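Wanted: a fiddle player and a harmony singer for the Cartwright songbook record

Posted 18/09/2022

Hi all. I'm looking for two people to help me finish a record, and I'd rather ask out in the open than keep bugging the same friends.

Some background first. I write and sing folk songs, mostly on guitar, sometimes on a banjo I'm still making peace with. A while back I got handed a box of lyrics from the old Cartwright mill — strike songs, hymns with the words swapped out, a couple of really filthy ones about a foreman. There are 74 sets of words in there and hardly any tunes. I've been putting music to them ever since, and I've got enough for an album that I'm proud of. It's going to be called Pluvivthorpe, after the made-up town that keeps turning up in the verses (everybody in Pluvivthorpe gets paid on time and the river runs with gravy).

Stisar, a tiny label that has put out my last few things, is pressing it on vinyl next June. We're doing 1000 copies, which feels like a lot of boxes for my hallway!

So, the fiddle. I want somebody who can play behind a voice and leave room. If you grew up on old-time or Cape Breton or you came over from classical and your hands have loosened up, I'd love to hear you. You don't have to read music, but you do have to be okay with a singer who adds an extra beat when the line needs one. I do that a lot. I've tried to stop.

And the singer. Low harmony, any gender, somewhere under my part, and I sit pretty much in the middle. The mill songs were written to be sung by a crowd, so I want a voice with some grain in it. If people tell you that you sing too loud at parties, please write to me. There's one song, "Drurkance," where you'd take the lead on the last two verses, and it's the best song on the record, so I'm giving up something there.

What it involves: rehearsals on weeknights through the winter, then a long weekend of recording, live in one room with very little fixing afterward. After the record's out I'd like to play a short run of shows, mostly union halls, libraries and house concerts. The shows are optional. The rehearsals are not, sorry.

Money: it's 60 dollars a rehearsal and a flat fee for the recording weekend, which we'll agree on and write down before you play a note. Shows get split evenly after gas. You'll also get a credit on the sleeve, a stack of records to sell or give away, and a share of the arrangement on anything you help shape. I've been on the wrong end of handshake deals and I don't do them anymore.

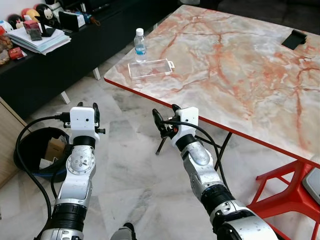
Rehearsals start out quiet and seated, and I like to go over the words out loud before anyone picks up an instrument. Bring a pencil, because I change things. I'm fussy about sound, so for the first few we'll be trying different rooms and clapping in the corners like fools. Soft rooms are kind to the fiddle and hard ones are kind to the singing. A tile floor like the gray and white one in the photo will throw every foot tap right back at you, so if you're a stomper (I am), wear soft shoes or bring thick socks. I'll have tea on, and there's usually soup.

To put your name in, send me two songs or tunes, recorded on your phone, no editing. One should be something traditional that you've known for years. The other can be anything you like. Add a few lines on where you learned to play or sing, which weeknights you can't do, and whether you can get yourself to rehearsal or would need a ride. A list of famous people you've opened for won't help you much, but I do want to hear about the worst gig you ever played.

Use the contact form on this site and put "fiddle" or "harmony" in the subject line. If you do both, put both! I listen to everything myself, all the way through, and I'll write back to everybody, though it may take me a while. If your recording sounds right I'll ask you over to sing a few with me, and I'll pay you for that evening too.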